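Pidlow Building - Fire Door and Exit Walk-Through

Checked by: Paweena Khunthong
Areas: ground floor, stairs, loading side

1. Front exit. Opens fully, push bar OK. Closer too fast, slams. Adjust.

2. Exit sign over front door. Lit. Test button works.

3. Hall door, east. Latches fine. Bottom seal torn on hinge side - needs new strip. Wedge found under it again. Took it away.

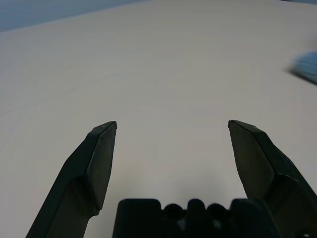
Rainer Schwerdtfeger: The wedge comes back because that door is too heavy for the carts. Can we get a hold-open that lets go with the alarm? Asked for one last June.

PK: Agreed, added to the Buschmann quote. No wedges in the meantime please.

4. Stair door, ground. Gap at top too wide, 6 mm. Fail. Hinge screws loose, one missing.

5. Stairs. Handrail tight. Nothing stored on landing. Light on half landing flickers, replace tube.

6. Extinguishers. Pins and seals in place, gauges in green. The one by room 10 is hung too high, lower the braket.
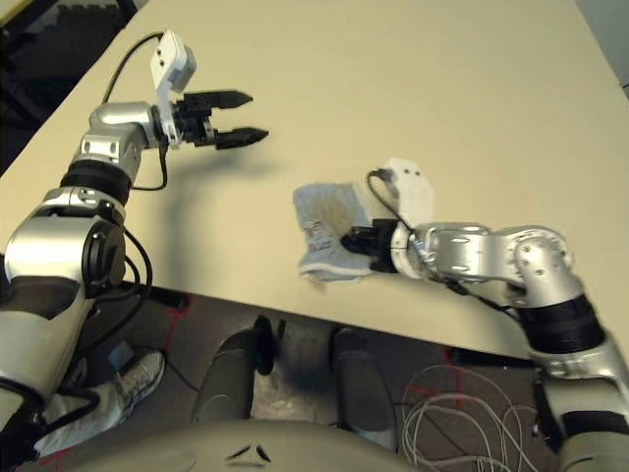 Worktable, cloth near front edge.

7. Call points. Tested the one at the loading side. Bells heard on both floors, panel reset no trouble. Key was not in the key box - Rainer had it. Put back.

8. Emergency lights. Ran on battery 20 minutes. Unit 226 went dim before the end. New battery, then full test again.

9. Loading side door. Sticks at the bottom, had to shoulder it. Fail, fix this week. Paint has run into the frame, could be just that. Try scraping first.

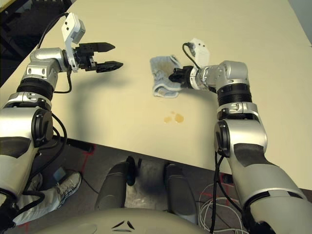 If it still sticks after scraping, door has to come off and be planed. Buschmann can do that the same visit as the stair door. Keep the outside clear, pallets were stacked up to the step.

10. Escape plan by front desk. Old version, still shows the wall we took out. Reprint and hang at eye level.

11. Log book. Weekly bell tests signed, two weeks blank. Fill in only if the test was realy done.

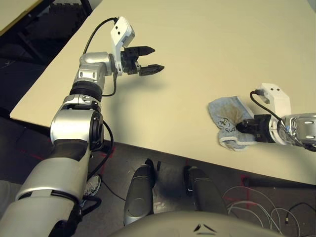 Pidlow, April 2024

Result: pass with repairs. Items 4 and 9 first, the rest before the next walk. Copy to Rainer and to the front desk. Next walk in June, same route, starting from the loading side.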